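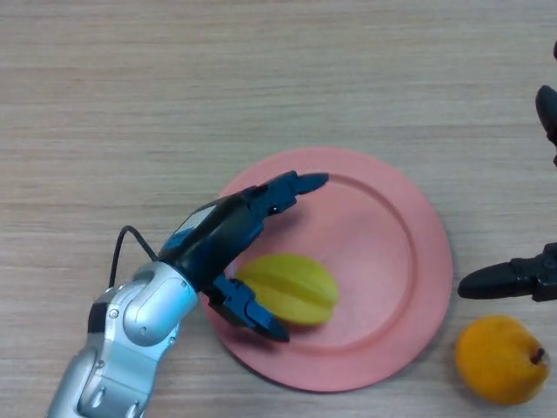 Unit 11: Two-arm tasks on the table
Instructor: Marisa D'Amico. Lab help: Kiran Bhatt

In September we worked with one arm only. Now each group writes a short program in which the left arm does the task and the right arm waits near the plate. Please read page 46 of the Skallis manual before you come to the lab.

Write down the start pose of both arms. Then move slowly – speed setting 14, not higher – until the blade meets the fruit.

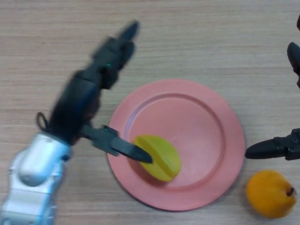 Fig. 2. Knife in the left hand, point against the yellow-green fruit.

Save your log with your group name and give it to Kiran by 10/11/2021. Groups who share a table must also send one common log.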